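Frequently Asked Questions: Rules for Recording in Homes
Wukier project, guidance for operators and hosts
Last change: July 12, 2021

These are the questions we receive most often from the people who record household tasks with the hand-held grippers, and from the people who lend us their rooms. The full rules are in the Wukier handbook. If the handbook and this page say different things, please follow the handbook and write to Clémence Besnard so that she can correct the page.

Who must follow these rules?

Every operator who holds a gripper during a session, also in training. The rules apply to work in private homes and in the furnished rooms at Luvton. They do not apply to the arms on fixed stands, which have their own safety sheet.

Do I need a signed form from everybody in the home?

You need one from each adult who lives there. For a child, a parent signs. A visitor who only passes through does not sign, but you stop recording while he or she is in the room. We had one session in March where the form came after the recording, and we had to delete all of it.

May I arrange the room before I start?

You may move what is dangerous and what is private. Everything else stays as the host left it. A drink on the floor next to the wall can stay if it is closed and you will not step there. Please do not make the room more beautiful. The data should show homes as people use them, and a room that was cleaned for us teaches very little.

What counts as private?

Letters, bank cards, medicine with a name on it, family photos, school papers, and screens that are on. Ask the host to put these away before you switch on the cameras. Text printed on ordinary packages is allowed. If you are not sure about an object, treat it as private.

How full may a storage basket be?

There is no limit on the number of objects. The basket must stand firmly, on a level surface, and you must be able to open both jaws above it without pushing against the wall. Soft and hard things may be mixed. Clothes, boxes, and toys in the same basket are fine.
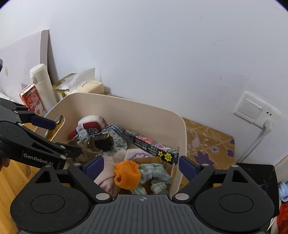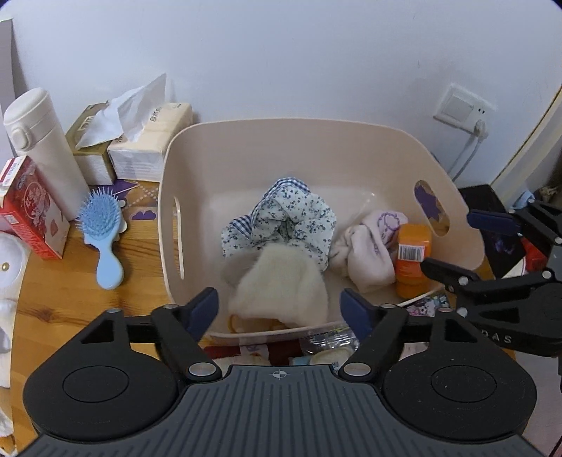
Storage basket task with two hand-held grippers, both pictures from the same room.

Some items are hidden under other items. Must I show them first?

No. Take what you can reach, in the order that feels natural to you. Do not put your free hand in to search. If something under the cloth feels sharp or heavy, stop, put the gripper down, and look with your eyes from above.

What about plastic bags and thin wrappers?

They are allowed as objects. They close around the pads easily, so open the jaws fully after each one and check that no film stays between the pad and the finger. Young children may not be in the room while loose bags are out, even if the parent agrees.

Are cables and sockets a problem?

A plug that is in the wall may stay in the wall. Never grip a plug or a power cord with the jaws. If a cord lies across the place where you will walk or kneel, ask the host if it can be moved. When the host says no, choose another side of the room. We ask for 50 centimeters between a live socket and the closest point of your task.

May I handle the host's bottles and boxes of food?

Only if they are closed, and only if the host has put them on the list of objects. Open drinks go to the kitchen. Glass is not permitted on a hard floor.

How do two grippers work together without hitting each other?

Decide before the start which hand leads. The second gripper waits outside the rim until the first one has left the basket, except in tasks marked "both." A light touch between fingertips is not an error. A hit on the body of the gripper is one, and you write it in the log even when you see no damage.

How long may one session be?

Four takes, then a break. After the break you may do four more, and then the day is finished for this operator. Wrists become tired before the operator notices it. Margaux Joly wrote this rule after she read the comments from our first 620 logs, and many operators have thanked her for it.

Do I clean the pads between homes?

Yes, always, and also between the floor and the table in one home. Use the Jacquet wipes from the kit. Let the pads dry in the air and do not rub them with a towel, it leaves small threads.

The host wants to see the recording. Is it allowed?

Yes. Show it on the tablet before you leave. The host can ask you to delete any take, and does not have to give a reason. Write only the number of the take in the log.

Something was broken. What do I do?

Tell the host immediately, take one photo of the damage, and call the Plellness desk the same day. Do not offer money and do not try to repair it yourself. The form for damage is the yellow one at the back of the handbook.

My question is not on this page.

Send it to Clémence Besnard with the number of your session. Questions about the forms for hosts go to Margaux Joly.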